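Sturkero Grasp Collection Guide
Section 4. Soft and fragile objects

Applies to the Tekin arm with the black two-finger gripper and the wrist camera. Text revised September 2019.

Read Section 3 before starting. The arm should already be homed and the wrist camera calibrated. If the calibration check in Daston shows a red bar, go back and repeat it. A bad calibration can't be repaired later from the recordings.

4.1 What this section covers

The rigid-object procedure closes the fingers until the motor current reaches a fixed limit. That works for cans, bottles and boxes. It does poorly on baked goods, which give way before the limit is reached and then keep giving way. For these we use width stopping. The operator sets a closing width for each object, and the fingers stop there whatever the current reads.

In the Venddale trials we recorded 352 grasps on soft objects, split between the two methods. Width stopping dropped slightly more objects and crushed far fewer. We took that trade, and the soft-object model is trained only on the width-stopped half. The current-stopped half is kept in the archive under "legacy_soft" and should not be mixed in.

4.2 Setting the closing width

1. Put the object on the plate, near the center.
2. In Daston, open the Gripper tab and choose Width Stop.
3. Jog the gripper down until the fingers are on either side of the object.
4. Close in single steps until both fingers touch.
5. Close one more step. Enter the width shown on screen as the object's closing width.
6. Lift a short way and hold for 4 seconds.
7. If the object slides, lower it, close one more step and lift again.
8. Save the width under the object's name.

Filled pastries need the most care at step 5. With the filling exposed between the fingers, as it is on this one, the crust on either side carries the whole grip and an extra step can open the split further.

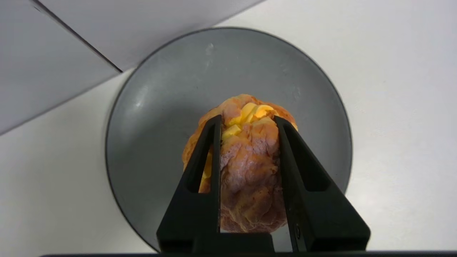 Mohsin Niazi adds that width stopping has a weak point of its own: the saved width is only good for the object it was measured on. Two pastries from the same tray can differ by more than a step, and he would re-measure every time one is swapped, even when they look alike. He also asks that the old value be kept in the notes field, so the spread can be worked out afterward.

We follow his advice. Re-measure at every swap.

Caution: Keep your hands off the plate while Width Stop is active. The current limit is still on in this mode but is set high, and the fingers will not stop early for a knuckle.

Caution: Do not use Width Stop with an empty name field. Daston will load the last saved width, which may belong to something much narrower.

4.3 Recording an episode

1. Open the fingers fully and move to the start pose.
2. Press Record. Wait for the tone.
3. Approach, grasp, lift, set down, release. Use one smooth motion where you can.
4. Return to the start pose before pressing Stop.
5. Mark the episode Held, Slipped or Crushed.

Record 16 episodes per object, then swap it. Mark Crushed whenever the crust shows damage that was not there at the start, even if the lift went well. The label is about the object. Do not delete failed episodes -- the model needs them.

Note: If you restart an approach partway through, stop the recording and begin again. Hesitations in the middle of an approach were the largest source of bad labels in the first round.

4.4 Mixed tables

Once the single-object episodes are done, record a set with other things on the table. The model has to pick the right closing method from the camera view alone, and a plate with one pastry on it teaches nothing about that choice.

1. Leave the soft object on its plate and move the plate toward the back of the table.
2. Add rigid objects of different heights. Keep enough space between them for an open finger to pass.
3. Start each episode with the fingers fully open.
4. Name the target in Daston before pressing Record.
5. Change the target after every episode. Do not work through the table in the same order each time.

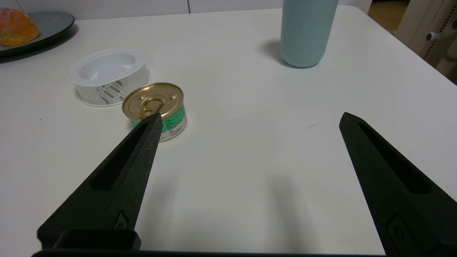
Occlusion by the fingers is the main thing to watch for in mixed sets. The wrist camera always sees them, and anything close to a fingertip may be partly hidden before the approach has even begun. Here the left fingertip overlaps the front edge of the can, though the gold lid and its pull tab are still in clear view, and that is enough to use the can as a target. The plate in the upper left corner is a harder case, being only partly in view along with the baked item on it. For a target like that, move the start pose until the whole object can be seen, and save the new pose with the session.

Shiny lids can also upset the exposure. If the rest of the table goes dark when the gripper nears a can, lock the exposure at the start pose.

Note: Arsalan Yousafzai's relabeling script expects the target name to match the saved width entry letter for letter. "Bun" and "bun" are two objects as far as the script is concerned.

4.5 Ending the session

1. Open the fingers and park the arm.
2. Wipe the inner faces of both fingers with a damp cloth. Crumbs in the recesses will shift the zero width.
3. Run the zero-width check again. If it differs from the morning value, write both in the log.
4. Export from Daston and confirm that the episode count matches your sheet.

Go on to Section 5 for training settings.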